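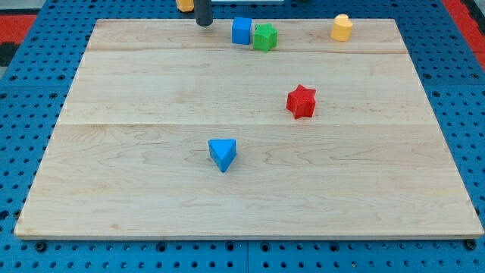

Progress report, April – shape blocks and play boards
To: the Welar small grants desk
From: Kheri Mussa, Mutiso toy workshop

Hello again! I promised you a proper update once the first set was far enough along to put on a table, and we've got there, so grab a coffee.

The boards first, because that's where most of your money has gone. We settled on pale maple. The board we're using as our sample is three wide planks joined side by side, and I'm really happy with how quiet the seams are (you have to look for them). The bottom plank has some lovely swirly grain in it. I was tempted to save that piece for something fancier, but Skestis sells us the maple in mixed lots and we take what comes. Planing and gluing were slower than I told you they'd be in my first letter. I had figured on one afternoon per batch and it's more like two, plus a night in the clamps.

Now the blocks. The plastic shapes are coming along nicely. On the sample board we have a blue triangle, a blue cube, a red six-pointed star, a green five-pointed star and a yellow heart. The two stars have a textured surface that I like a lot, and I'd be glad to hear what you think of it. My one worry is the stars as a pair. Red and green are easy to tell apart for most kids, but not for all of them, and then it comes down to counting points, which is a lot to ask of a three-year-old. I'd like to try the green one in white and see how that goes at the Sarnska playgroup.

The other open question is the two blues. With a blue cube and a blue triangle you can play "find me another blue one," and the playgroup leaders asked for exactly that kind of thing. But my sister thinks it looks like we ran out of colors. I'm leaving it alone for now – tell me if you feel strongly.

Money, then. You gave us 2236 dollars. Of that, 400 went on maple, 240 on the molds and 200 on glue, sandpaper and finishing oil. The rest is still in the account, and the next big bite out of it will be plastic for the full run. I'll send the receipts in a separate envelope, as the scanner has given up again.

What's next: oil test on two offcuts, a softer front edge on the boards (I want to round it over a little more before small hands get near it), and a first try at a cloth bag so the shapes don't end up under the couch. The printed game cards are behind. I haven't found wording I like for them, and I'd sooner send the sets out with a plain sheet of paper than hold everything up.

Could you let me know whether you want the next report before or after the playgroup visit? After would suit me better.

Thanks so much, as always,
Kheri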